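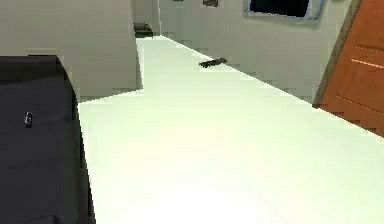 One reader of the last tutorial wrote in to ask why a robot with a depth camera, a bumper and a perfectly good map would drive straight over something lying on the floor, report no contact, and then log the run as a success. The reader had spent a weekend retraining the policy. Please don't retrain the policy.

I had the same fault in the Plorcombe apartment scene, running the Matei base in Widine. The steps below are the ones I wish I'd taken in order.

Step 1. Replay one bad run

Pick a single episode and stick with it. Mine was episode 154, which scored full marks while going over a dark, remote-sized thing on the floor like a bus over a paper cup. Set the seed, turn off random starts, and replay it with the depth view open next to the color view. If the fault doesn't come back, your seed isn't being passed through. Fix that before you touch anything else.

Step 2. Look at the depth view and the obstacle map separately

People open the obstacle map, see clear floor, and blame the camera. Open the depth view first and put the cursor on the object. If its distance differs from the floor right behind it, the camera has done its job and something downstream is throwing the points away. If there's no difference at all, skip to Step 4.

Step 3. Check the floor filter

Drostovix, the navigation package I use with Matei, drops every point below a set height so that noise in the floor doesn't turn into a field of tiny walls. In my config the cutoff was 27 millimeters. A thing lying flat can live its whole life under that.

Open the nav config, find floor_cutoff, and bring it down a little at a time. Replay after each change. Too low and the robot will see obstacles everywhere and refuse to leave its starting spot, a safe policy in its way but a poor one for deliveries.

Step 4. Check the collision shape

Select the object in the scene tree and turn on collision display. Small props are often imported as visual only: the camera sees them, the wheels pass through them, and the contact log stays spotless. Mine had no collision shape. So I had 2 faults, each covering for the other, and a very proud score.

Add a box shape, save the scene, and reload it. Reloading matters. Widine keeps the old physics until you do, and I lost most of a Tuesday to that.

Step 5. Make the score less generous

Add a contact check to the success test, so a run that reaches the goal after hitting something counts as a failure. Then run 600 episodes with props dropped at random spots on the floor, and compare the result with your old number. Expect it to go down. Keep the old chart if it comforts you, but take it off the slides.

Don't move any of this to a real base until the contact log shows hits you can match to the replay. Start with the wheels off the ground and the stop button in your hand.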